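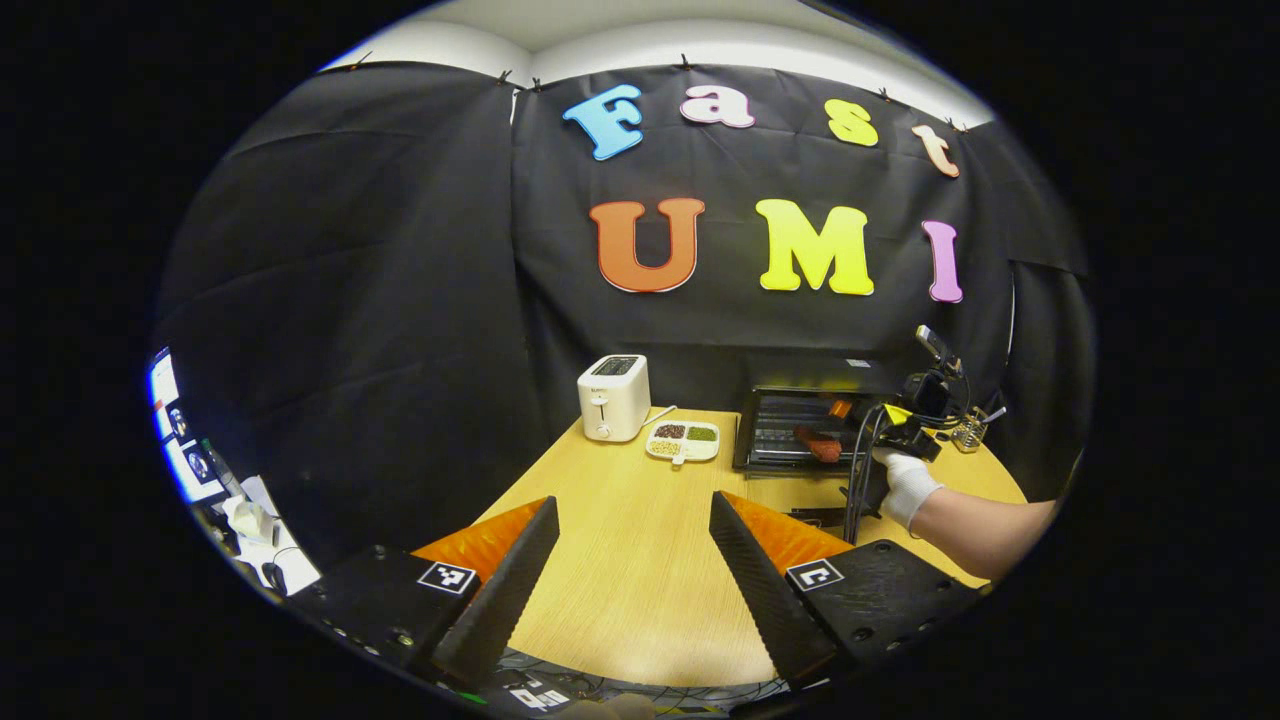
Figure 3. Breakfast station of the tabletop layout, with toaster, divided plate and countertop appliance on the light wooden table.

3.2 Station layout and item placement

The breakfast station was one of four layouts compared in the Mollasholm study of small-surface meal preparation. Each layout had to fit a toaster, one serving plate and one glass-door appliance on a single table, with enough free surface at the front for one person to work from a standing position. The station in Figure 3 places the two-slot toaster on the left and the black countertop oven or grill to the right of the plate. The plate stands slightly in front of the toaster.

Divided plates were used in all layouts so that portions could be assessed separately. In Figure 3 the two rear compartments hold dark reddish beans and a green portion, and the front compartment holds pale beige grains. A reddish-brown sausage-shaped item is at the appliance. Portions were prepared to a target of 80 g per compartment and were replaced at the start of each block.

A dark cloth was hung around the back and sides of the workspace and clipped along its upper edge. Pilot sessions at Lavance had used an open room, and pale items were difficult to separate from the wall in the records.

In total, 3,028 placements were logged, of which 824 belong to the breakfast station. A placement was counted when an item was set down and released. Items moved again within 700 ms were treated as part of the same placement. The Groletti layout, which reverses the positions of the toaster and the appliance, is treated in Section 3.3.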